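Can a robot tidy your bedroom yet?

I get asked this one a lot, usually by someone standing next to a very messy bedroom. The short answer is no. The longer answer is much more fun, so stick with me!

First, think about the machines you already have at home. A washing machine is a sort of robot, if you're feeling generous. It fills itself up, spins, drains and beeps at you. But it can't pick your socks up off the floor, and it certainly can't find the missing one under the bed. Somebody has to bring the washing to the machine. The same goes for the dishwasher, which is brilliant at washing plates and hopeless at putting them back in the cupboard.

So the bit we still do ourselves is the picking up and putting down. It sounds like the easy part, doesn't it? You've been doing it since you were a baby. But for a machine it's one of the hardest jobs going.

Try something for me. Go and get a bread roll (ask first) and put it on the table. Now pick it up with just your thumb and one finger, and keep your wrist stiff. Not too bad? Now do it with your eyes shut, wearing thick gloves. You'll probably squash it, or poke it, or push it along the table and chase it about. I did this in my own kitchen and flattened 3 rolls before I got one into the bowl. We had them with soup.

Bread is tricky because it's soft, and every piece is a slightly different shape. In a car factory, a robot can lift the same metal door in the same spot 1000 times and never be surprised. The door is always where it should be and it never goes squishy. A bun with wavy edges is another matter. Where do you hold it? In the middle? At one end? How hard can you squeeze before it gets a dent in it?
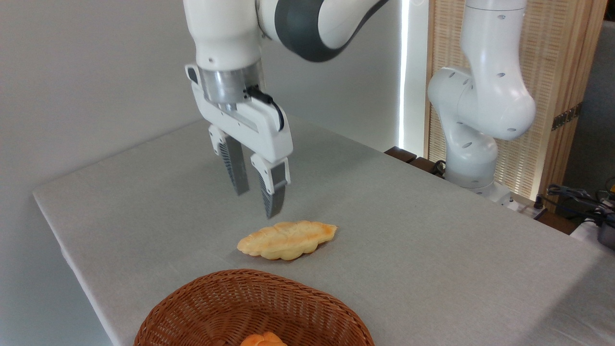 You worked all that out without thinking, by the way. Your eyes saw the roll, your brain guessed how heavy it was, and your fingertips told you when you were holding on tightly enough. If it had started to slip, you would have gripped a bit harder before you even noticed. Your skin is packed with tiny sensors that do this all day long, and lots of robots have hardly any sense of touch at all. They have to manage mostly by looking.

My friend Themis Papadakis has a bakery in Tromness called Greka, and I asked him what he'd give a robot to do in the shop. He didn't even stop to think - "Packing the baskets!" He does it himself at five in the morning, when he'd much prefer to be in bed. Then he changed his mind a bit. He has 22 kinds of bread and buns, and some of them flake if you so much as look at them. The plaited ones have to go in last, on top, or they get crushed. And when a customer wants "that one, no, the one behind it, the darker one", he wants to be the person reaching for it.

That's a good list of what a shop robot would have to learn. It would need to know one bun from another, pick each one up gently, and put it down the right way round without knocking its neighbours. It would need to cope when somebody moves the basket, too. People move things all the time!

How do you teach a machine that? One way is to show it. A person guides the robot's arm through the job, over and over, and the computer looks for the pattern. Maybe 50 goes with one kind of bun, then more with the bun turned round, then more with the lights switched off on one side of the room. It's a bit like you learning to tie your laces, except you didn't need everything to start again when you got new shoes.

Some chores are further along than others. Robot vacuum cleaners are in lots of houses already, because floors are flat and dust doesn't mind being bumped. Folding a towel can be done, though often slowly. Making your bed, with you and the cat still in it? Not for a good while.

So I'm afraid the socks are still yours. If you try the bread roll test, have a go with a banana and a boiled egg as well, and see which one you'd least like to be a robot for. I'd say the egg, but my neighbour in Kilville says it's the banana and we've been arguing since March.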